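Holatley Ceramics: Frequently Asked Questions
Orders, delivery, care and seconds
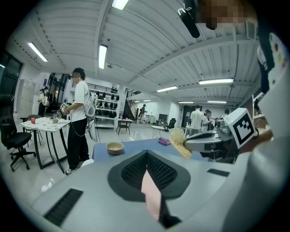 Round ceramic bowl in tan with a light interior.

Ordering

Do I need an account to order?
No. You can check out as a guest. An account lets you see past orders and save more than one delivery address.

Can I order by phone?
Yes, during shop hours. We can't take card details by email, so please don't send them.

Can I change an order after I've placed it?
If it hasn't been packed, yes. Reply to your confirmation email with the order number and tell us what you want to change. Once you have had the dispatch email it is too late, and you will need to return the item in the usual way.

An item says "next firing". What does that mean?
It is out of stock but will be made again. You can pay now and we will send it when it comes out of the kiln, or leave your email address and we'll write to you when it is back. The wait is usually less than six weeks. Large serving bowls take longer.

Do you make to order?
Only for cafes and restaurants, with a minimum of 27 pieces in one shape and glaze. Write to us with the size you need and a rough idea of when. We don't copy other makers' designs.

Delivery

How much is delivery?
Delivery is free in mainland UK on orders over £100. Below that it is £6, whatever the weight. Northern Ireland, the Highlands and the islands are priced at checkout.

When will my order arrive?
Stock items leave us within two working days. We don't send parcels out on a Friday. The courier will text you a time slot on the morning of delivery.

Can I collect?
Yes, from the Skiltton workshop. Choose "Collect" at checkout and wait for the email that says your order is ready. The workshop is open late on Thursday, until 7pm. There is parking in the yard but the entrance is narrow, and vans should use the road behind.

Do you deliver outside the UK?
Not at the moment. Our plates and bowls are stocked by Benítez, who send to most of Europe. Their prices and delivery terms are their own.

Something arrived broken. What should I do?
Keep the box and all the packing, take a photo of the damage and email it to us within 10 days. We will send a replacement or refund you. You don't need to post the broken piece back. If one piece of a set is damaged we replace that piece only.

Using and looking after your pottery

Is it dishwasher safe?
Everything in the everyday range is. Pieces with a gold or silver rim should be washed by hand. In the dishwasher, leave a gap between bowls so they don't knock together.

Can I put it in the microwave?
Yes, apart from the metal-rimmed pieces. The foot of the bowl can get hotter than the food, so use a cloth to lift it out.

Can it go in the oven?
Only the baking dishes. Put them in while the oven is cold and let them warm up with it. The everyday bowls and plates are not made for the oven or the grill.

There are grey lines on my plate. Are they scratches?
Probably not. Cutlery leaves a thin trace of metal on matt glazes. A mild cream cleaner on a damp sponge will take it off. Don't use wire wool.

The glaze has fine cracks in it. Is this a fault?
On the Ketemo range it is part of the glaze and will get darker with use, mostly from tea and coffee. On any other range, please send us a photo.

What can I do about a rough base?
Rub it with fine wet sandpaper, rinse and dry. If it is rough enough to mark a table, get in touch and we will swap it.

How should I stack bowls?
Same size with same size, no more than six high. A sheet of kitchen paper between them helps with the matt glazes.

Seconds

What counts as a second?
A pinhole, a run in the glaze, a slight wobble or a colour that came out lighter or darker than it should. Seconds are safe to eat from. We don't sell cracked pieces.

Can I choose which one I get?
Only in the workshop. Online seconds are picked by us.

Can seconds be returned?
Yes, in the same way as anything else bought online. You pay the postage back.

When is the seconds sale?
We hold one each December at the workshop. Newsletter subscribers get the opening times first.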